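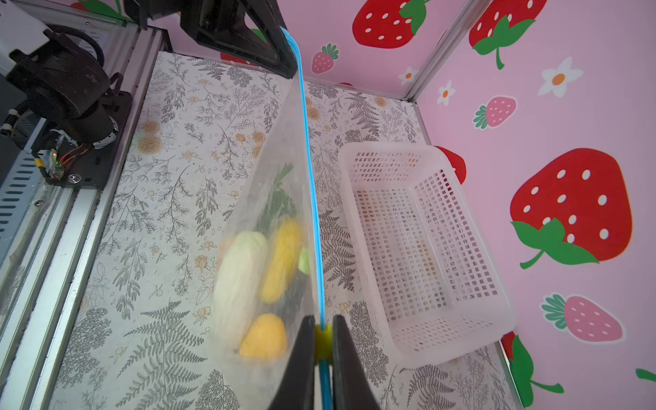 Grasp point selection for the bag unpacking task, second round. The first round had both policies picking their own contact point from the fixed camera, and we could not separate bad choices from bad execution. This week I fixed the contact point at the zipper and varied only the approach, so any difference should come from the motion. The wrist view turns out to be the useful one for this. With the fingers on either side of the blue seal, the strip runs straight up through the view and gives a clean edge to track, even with the corn and the cabbage pressing right up behind the plastic. The bag film on its own gives almost nothing.

Friday, July 28, 2023

Setup is the same as what Vimala wrote up in December, except for the controller. Two arms, basket at the back, bag on the mat. Kekana is the old policy (trained on both cameras, single output for both arms). Tevine is the new one (separate head per arm, wrist view weighted higher during contact). Both were trained on the same teleop set, 1809 demonstrations after Precious removed the ones with dropped frames. I did not retrain anything for today.

Ran 30 trials per policy. Arif reset the bag between trials and I logged. We alternated policies so that any drift in the arms would hit both of them. Calibration checked before the start and again at the halfway point, no change worth correcting.

Scoring: a trial passes if the zipper pinch holds through the lift and the items end up in the basket. Slips that recover without help still count as a pass but get marked in the log. Anything where one of us had to reach in is a fail. Ebbe wanted partial credit for items that reach the basket when others don't. I kept that as a separate column and did not use it for the comparison.

What I saw:

Kekana goes for the zipper quickly and closes early. When the bag lies with the seal facing up this is fine. When the seal has folded under, it pinches film, lifts, and the film slides through the fingers. It then tries again at the same spot. I stopped it after the third attempt each time, per the protocol.

Tevine is slower on approach. It pauses over the seal, makes small corrections, then closes. The pause is long enough to be annoying to sit through, but the grasps are better centered and I saw far fewer slips in the lift. Its weak spot is after release. The arm that was holding the bag stays low, and the bag can end up under the gripper, where the next motion drags it.

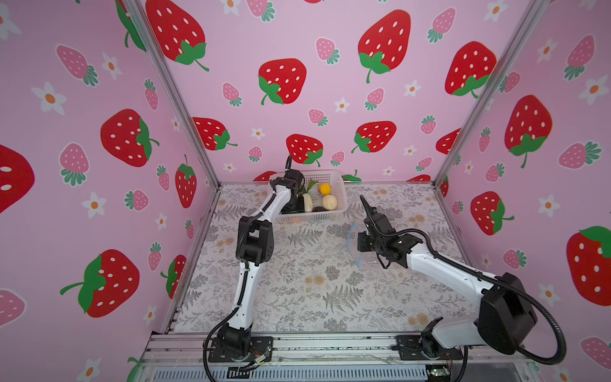
Bag on the mat by the right gripper, produce in the basket.

The position in that picture is the one I want to get rid of. With the crumpled bag partly under the fingers, the wrist camera is mostly looking at folded clear plastic, and if the policy is still in its contact phase it can read the loose zipper strip as a new target. Two of Tevine's fails were this: everything was in the basket already and the arm went back for the bag. Scored as fails because I had to reach in, but it is a termination problem and should be fixed as one.

Options for that, in the order I would try them:

Add a retract segment to the end of the demos. Cheap, but we would need to record it, and Nandi has the rig booked for the Stosum gripper comparison most of next week.

Use the fixed camera to decide when the bag is empty, and gate the contact phase on that. Arif thinks the basket view is enough. I am less sure. Small things in the basket hide behind bigger ones, and the bag itself is hard to segment against the fern pattern on the mat.

Hard-code a lift after release. Works today, tells us nothing.

Other notes:

The wrist weighting only matters during contact. I replayed the logged approach segments with the weighting turned off and the predicted motions hardly moved. Turned off during contact, the closing point wandered along the seal. So the gain is in the last part of the approach and the grip, and I think the write-up should say only that much. Precious asked if it is the weighting or the separate heads. Can't tell from this run. Needs a third variant with one head and the same weighting.

Plirkia logging tool lost the timestamps on the right arm for one block. Joint data is there, times are not. I marked the block in the sheet and left it in the pass/fail results, but it is out of the timing plots.

To do:

Train the one-head variant (me)
Rescore the marked slips from video without looking at the policy name (Vimala, Ebbe)
Fix the timestamp bug or go back to the old logger (Arif)
Ask Nandi for a half day on the rig to record retract segments
Put the trial sheet and the replay script in the shared folder, same naming as last time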